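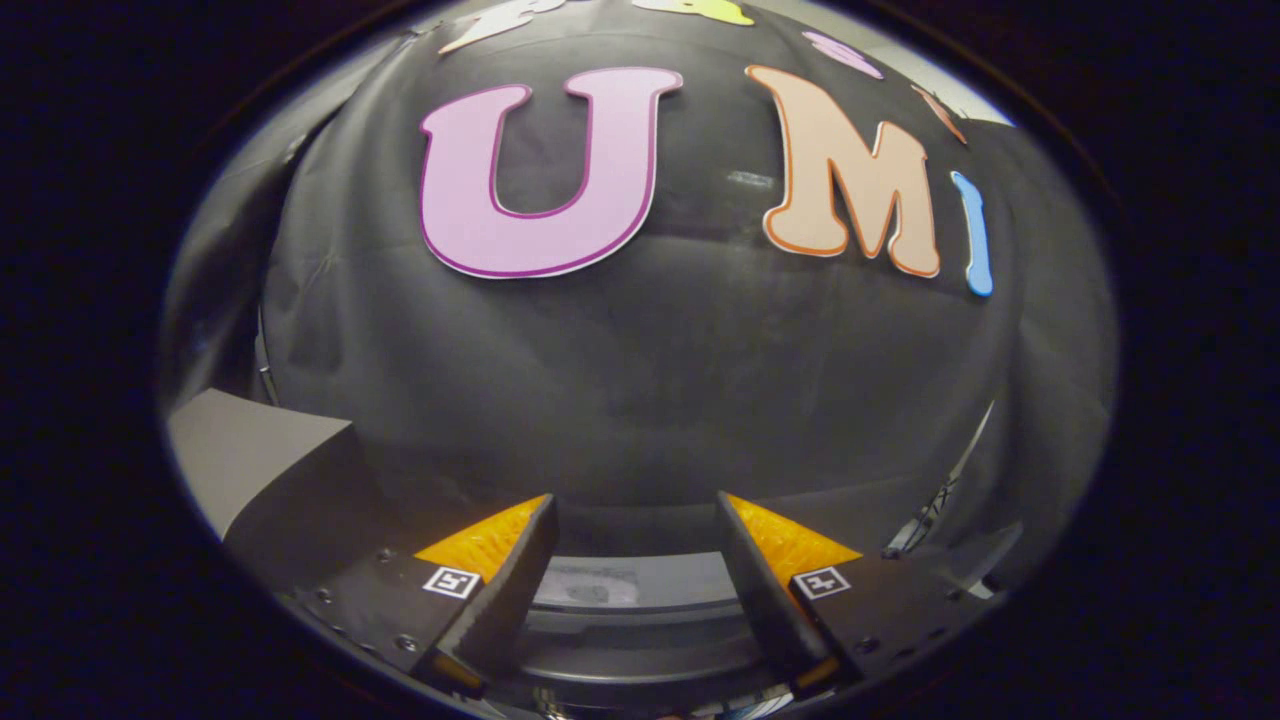 Chapter 13
Trying Out Grippers and Comparing Them Fairly

Most people who come to this subject have already picked a favorite. They have watched a video of one gripper folding a shirt, or a colleague down the hall swears by another, and by the time they open a chapter like this one they mainly want to be told they were right. I have been in that position more times than I would like to count, and I have bought the wrong hardware at least twice because of it. So let us begin slowly, with a cup of something warm if you have one, and talk about what it means to try out a piece of equipment before you start arguing about which piece is better.

In Chapter 12 we spent a good deal of time on the arm: reach, payload, joint limits, and the many small annoyances of mounting one to a bench that was never meant to hold it. The hand at the end of the arm was treated as a given. Now we turn that around. The arm will be the part we hold still, as far as we can, and the gripper, its camera and the controller behind it will be the parts we swap. In several of the exercises there will be no arm at all, and a person will simply hold the gripper and do the task.

That last arrangement deserves a few words, as some readers will be meeting it for the first time. A hand-held gripper is the end of a robot without the robot. You hold the grip, you open and close two fingers, and a camera fixed to the tool records what the fingers are doing as you go. The recordings can later be used to teach an arm that carries a matching pair of fingers. For our purposes the teaching comes later, in Chapter 15. What matters here is that a hand-held tool lets you find out in an afternoon whether a finger shape suits a job, before you have written a line of control code or tightened a single bolt on the arm. I have grown very fond of working this way – it is quick and cheap, and students who are nervous around a moving arm tend to relax and get curious.

What You Should Be Able to Do by the End

When you have worked through this chapter and its exercises, you should be able to:

Write down a test task clearly enough that a stranger could run it.
Check a camera view before a session and say whether the fingers and the markers can be seen well enough to use.
Tell apart a failure of the finger, a failure of the camera and a failure of the controller.
Compare two grippers on the same objects and report the result without making it sound grander than it is.

Terms Used in This Chapter

Finger pad: the soft or textured part of a finger that is meant to touch the object.
Fiducial marker: a printed black-and-white square that software can find in a picture. Fixed to a finger mount, it tells us where the finger is, and a pair of them tells us how far apart the two fingers are.
Wide-angle view: the rounded picture given by a very wide lens. It takes in a great deal at once, and it bends straight lines near its border.
Trial: one attempt at one task with one object, from the first movement to the point where you put the object down or give up.

The Running Example

Throughout the chapter we will follow one comparison from start to finish. It was carried out in the teaching lab at Marton, where the question was a plain one: of two finger designs, which should be ordered for the spring course? The first, which I will call the Stetell finger, is narrow and fairly stiff. The second, the Sutter finger, is broader and gives a little when you press it. Both were fitted to the same hand-held body, with the same camera in the same position, and then both were moved over to an arm driven by a Raltton controller.

The whole exercise used 21 household objects and came to 296 trials once the spoiled ones had been thrown out. You will find the full table in Section 13.6, and I would gently ask you not to turn to it yet. There is a great deal to learn from guessing first. Look at the object list in Section 13.2, write down which finger you expect to do better on each, and keep that sheet of paper somewhere safe. My own sheet was embarrassing, and I learned more from it than from the table.

Why Fair Comparisons Are Hard

Suppose you test the Stetell finger in the morning and the Sutter finger after lunch. In the morning you are still getting used to the tool. By the afternoon your wrist has learned a few tricks, such as coming in a touch lower and closing more slowly, and the second finger gets all the benefit. The numbers will look very convincing, and they will mostly be a record of how you improved. We deal with this in Section 13.3 by mixing the order of the trials, and the section is longer than you may expect.

Then there is the camera. A lens that sees both fingers nicely when they are open may lose part of one when they close on something bulky, and a marker that reads well under the lab lights may wash out beside a window. It is easy to blame the finger for what the picture failed to catch. I always ask students to spend the first few minutes of a session pointing the tool at plain things, bold shapes against a dark cloth for instance, and opening and closing the fingers while they watch the view. If both markers stay readable through the whole stroke, carry on. If one of them drops out, fix the light or clean the lens before the first trial is counted.

Finally there is the controller, which only enters the story once the fingers are on the arm. Two controllers given the same recorded motion may close at different speeds, and a soft object will notice the difference long before you do. Section 13.5 shows how to measure closing speed with nothing more than the camera you already have.

Before You Read On

Find any two tools at home that do the same job – two pairs of kitchen tongs will do beautifully – and pick up the same five things with each. Write down what slipped, and what you think made it slip. Then swap hands, do it again, and bring your notes to Section 13.1, where we will turn them into a proper test plan.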